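Kivomow 30 Walk-Behind Reel Mower

Endton Sports Turf > Mowing > Walk-behind reel mowers
Item no. KV-745
In stock. Ships on a pallet.

$3,122 with standard eight-blade reel, grass catcher and transport wheels
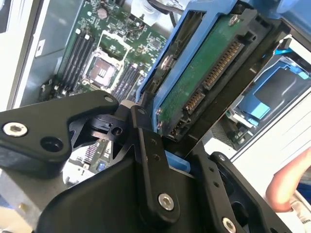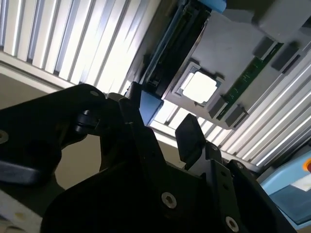 Green circuit board and blue plastic, close up

The Kivomow 30 is a gas reel mower for soccer fields, practice areas and goalmouths. It cuts a 30 inch strip and leaves the straight light and dark bands people expect on a match field. Most of the ones we sell go to high schools and amateur clubs that have one or two grass fields and no room in the shed for a ride-on.

It is a heavy machine. With the catcher on and a full tank it weighs 335 pounds, and most of that sits over the rear drum. That weight is what gives you the stripe. It also means you should stay off the field after heavy rain until you can walk the penalty area without leaving heel marks.

Cutting

The standard reel has eight blades and will cut anywhere between 1/2 inch and 2 1/4 inches. Height is set with a hand knob at each end of the front roller. The knobs are independent, so check both ends with a gauge bar before you start, especially if the mower has been on a trailer. A gauge bar is not included.

For soccer on a cool-season mix we suggest 1 1/4 inches during the season and a little higher over the summer break. Bermuda can go shorter. If the grass has gotten away from you and is over 4 inches, take it down first with a rotary mower. A reel will push long grass over and leave it lying there.

The bedknife is bolted on and can be changed without taking the reel out. Reel to bedknife contact is adjusted by two bolts on top of the cutting unit, using a 1/2 inch wrench. It should cut a strip of newspaper cleanly at every point along its length.

A ten-blade reel is available for fields kept under 3/4 inch. Order it with the mower if you know you need it. Swapping later takes most of an afternoon.

Drive and controls

Drive to the rear drum and drive to the reel are on separate levers. With the reel disengaged you can walk the mower from the shed to the field without wearing the blades, or use it as a light roller. The drum is in two halves with a differential between them, so it will turn at the end of a stripe without tearing the grass. On the touchline side, leave yourself at least one full mower length to turn in.

Ground speed is set by the throttle and tops out at a brisk walk. There is a dead man's bar on the handle. Let go and both drives stop.

The handle adjusts to three heights. Shorter operators usually like the lowest one, since it takes less effort to lift the front over a lip or curb.

How long does a field take?

On a full-size field, overlapping each pass by 2 inches, plan on a bit over two hours of mowing plus stops to empty the catcher. That assumes the field is cut two or three times a week in the growing season. First cut in April will take longer and you will empty a lot more often.

Grass catcher

The catcher hangs on the front and lifts off with two handles. It is molded plastic and holds enough for five or six lengths of a soccer field in normal growth. You can mow without it, and in a dry spell it does no harm to let the clippings fall. Take it off before tilting the mower back for any reason.

Specifications

Cutting width: 30 in
Reel: 8 blades standard, 10 optional
Cutting height: 1/2 in to 2 1/4 in
Engine: four-stroke gasoline, recoil start
Fuel tank: 1 gal
Drum: two-piece steel with differential
Front roller: grooved, full width
Weight: 335 lb with catcher and full tank
Frame warranty: 3 years
Engine warranty: 2 years
Reel and bedknife: wear parts, not covered

What comes on the pallet

- Mower, assembled apart from handle and catcher
- Grass catcher
- Pair of transport wheels with quick pins
- Bedknife adjustment wrench
- Bottle of engine oil (the engine ships dry - fill it before you start it)
- Operator manual and parts book

Accessories

Cù drag brush, 30 in. Mounts ahead of the front roller and stands the grass up before it is cut. Worth having if your stripes look washed out by halftime. Fits all Kivomow 30 machines, older ones included.

Cù verticut cartridge. Drops in where the reel goes. For thinning thatch in goalmouths and the center circle. Not to be used on a field seeded within the last eight weeks.

Smooth front roller. Use in place of the grooved roller on very short turf.

Loading ramps, pair. Rated well over the weight of the mower. The mower should go up under its own power with the reel lever off, one person on the handle and no one standing behind.

Backlapping kit. Brush, compound and a drive socket for an electric drill.

Care

Rinse the cutting unit after use with low pressure and keep the hose away from the bearings. Grease the four fittings every 20 hours, the drum chain every 50. Change the oil after the first five hours and then once a season, or twice if you mow more than one field. Backlap when the newspaper test starts to fail in spots. Have the reel ground once a year. Any turf equipment shop with a reel grinder can do it, or ship us the cutting unit in the off season.

Walk the field first. Tent pegs, broken corner flag ends and studs do more damage to reels than anything else we see come back.

Shipping and returns

Freight is charged at cost and quoted before we take payment. Delivery is curbside with a liftgate. Someone needs to be there to sign, and please look the crate over before signing - damage noted on the delivery slip gets sorted out much faster. Schools can order on a purchase order. Unused machines may be returned within 30 days, freight paid by the buyer. Once there has been fuel in the tank we can't take it back as new.

Also from Endton Sports Turf

Bratident line marker, four wheel, for wet paint
Bratident corner flag set, spring base
Bratident net pegs, bag of 50
Kivomow 30 spare bedknife, standard and low cut

Price and availability checked 8 July 2026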